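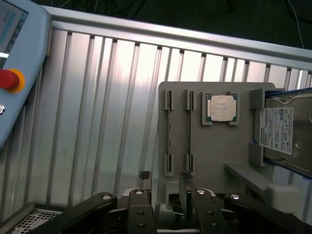
Closbridge students to show computer assembly cell at Darkard open day
Numesside, Jul 21, 2026

The automation club of Closbridge Technical College will present its student project Vrabec to the public this November, during the open day at the Darkard training hall in Numesside. Vrabec is a robot cell for the assembly of desktop computers. The students have been working on it during the past two terms, and the main tasks are now defined: the robot must take parts from a holder and bring them to an open computer case.

The project belongs to the second-year course in applied automation, but the club is open to students of all departments. At present the team has six members. Two of them study electronics, the others come from mechanical engineering and from computing. They meet in the afternoons after lessons, and in the exam weeks they make a pause.

The idea for Vrabec came from the repair course of the college, where old office computers are taken apart and put together again every year. The club asked if a robot could do a part of this work with ordinary components, which were never designed for a robot hand. A memory module is thin and light, and it has to arrive at the slot in the right direction. A person feels with the fingers when it sits well. For a robot, each of these small things has to be prepared and written into the program.

For this reason the students have given much attention to the parts holder. Every component has its own place in it, so that the robot can always begin from a known position. The members drew the holder themselves, and the design was changed several times during the winter term. In the first version the places were too close to each other, and the gripper touched the neighbouring part when it opened. The present version leaves more room between the places. 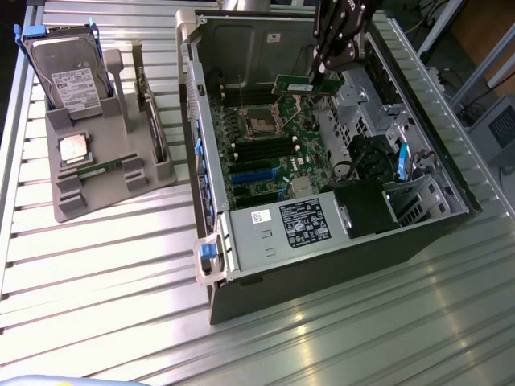 Project Vrabec: the gripper holds a memory module over the open computer case.

The computer case lies on its side during the work, with the side panel taken off. In this way the robot can come from above, and the students can see what happens at the board. The team decided early that the work should be done with a normal tower case and a normal motherboard, because visitors of the open day will know such machines from their offices and homes.

"We first believed that the difficult part would be the programming," the team writes in its term report. "Then we spent many afternoons only on the question of how a part should stand before the robot takes it. We learned to measure with patience, and to write down each change on the same day."

The term report also gives the number of test runs which the students entered in their logbook since the start of the project. There are 1,394 of them. A test run is counted when the robot starts from its rest position and tries to take a part, also when it has to be stopped before the end. The logbook is kept on paper, next to the cell, and every entry must be signed by the student who was operating the robot.
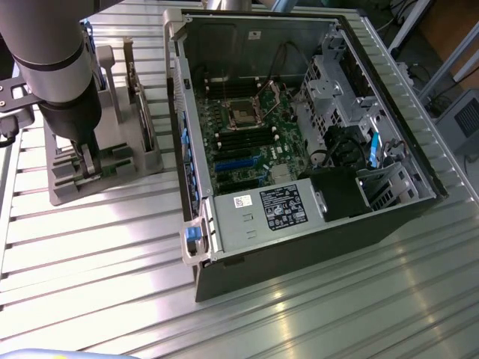 Safety has been a part of the course from the first week. Each member had to pass a short practical test before working at the cell, and no student may run the robot alone. New programs are always tried first at low speed, with one person at the controls and a second person watching the movement.

During the summer the team will continue with the processor. It must be laid in its socket very flat and without force, and the students want to treat it as a separate task. The memory modules remain the main subject of the presentation in November. If there is enough time, the team would also like to show the handling of a hard drive.

At the open day, visitors can watch the cell at work and speak with the students about their project. The presentation will last six hours, with breaks, and the entrance is free. School classes are welcome, but teachers are kindly asked to register them in advance at the college office, as the space in front of the cell is limited. The drawings of the parts holder will be on display, together with the earlier versions which were not used.

Students of the college who would like to join the club in the new school year can apply until the end of the first term week. Previous experience with robots is not required.

About the automation club
The automation club of Closbridge Technical College gives students the possibility to work on practical projects outside the normal timetable. It is supported by the Darkard training hall, which provides the workspace.

Press contact
Closbridge Technical College, Press Office, Numesside
Interview requests and requests for visits before the open day should be sent to the press office in writing.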